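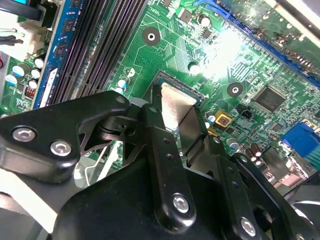 Cell 2, gripper over the CPU socket, plate between the fingers.

From: Tamsin Partington
To: Skestham cell maintenance list
Subject: Re: Plate slipping at the socket, cell 2

On the slip faults Rhys raised. I had the cell from seven this morning and went through the gripper with Hamish. Notes below his message, which I have left in for those who joined the list after it went out.

Rhys Baxter wrote:
> Cell 2 has started losing the plate at the socket station. It picks
> cleanly from the tray, travels without trouble, then the plate turns in
> the fingers when it gets near the board. The log shows 12 slip faults
> in the last 299 cycles. Before the June service we had none worth
> writing down.
>
> I have already cleaned both finger faces and re-run the home routine.
> No change. Force setting is as Carleen left it. Could somebody tell me
> whether the finger screws were touched at the service, and whether the
> wrist camera needs calibrating again if I take the left finger off?
>
> Also, does the cable under the bracket need to be unplugged first?
>
> Rhys

Taking the points in order.

Finger screws. Yes, they were touched. Tipene's service sheet has both fingers removed and refitted, but the torque column is blank for the left one. When we put a driver on the socket-head screw near the end of the left finger it moved a quarter turn before it bit. The bracket screws were tight. We took the left finger off, wiped the seat, refitted it against the stop and tightened to the value on the Rewi sheet taped inside the cabinet door. Please use that sheet and ignore the older one in the Cisar binder, which is for the short fingers.

Finger alignment. The two fingers are different parts and are not meant to match. The left is the long flat bar with the holes along it, the right is the thick block. Set the right one first and leave it alone, then bring the left up to it with the 2 mm gauge between them. If you do it the other way round the plate sits at an angle and the closing force goes through one corner. I suspect that is what you have been seeing near the board.

Camera. You do not need the full calibration for a finger change. The camera stays on its own mount. Run the short check, which moves to the board's mounting holes and compares them with the stored positions. If it passes, carry on. Ours passed first time. If the camera mount itself has been loosened, do the full one and allow an hour.

Glare. Separate matter, but the lamp is throwing a bright patch on the board, on the side away from the memory slots. It stays off the socket at present. Please do not move the lamp to get rid of it without telling Carleen, as the check images were stored with it where it is.

Cable. Leave it plugged in. Ease the loop clear of the bracket before you lift the finger and make sure it is not trapped when you refit. Hamish wants a clip there and has asked Brullgate for a price.

Force. Not changed. I would like to see a run at the present setting before anyone turns it up. More force on a loose finger only hides the fault, and the socket will not thank us.

Next steps. The cell is back on the night run. Rhys, please post the slip count tomorrow before ten. Tipene, could you fill in the torque column, and add a recheck of both finger screws every 2,000 cycles? At present it is only on the yearly list.

One question I cannot answer: does anyone have the part number for the angular right-hand block? The label has gone from the spares drawer and I would like one on the shelf.

Tamsin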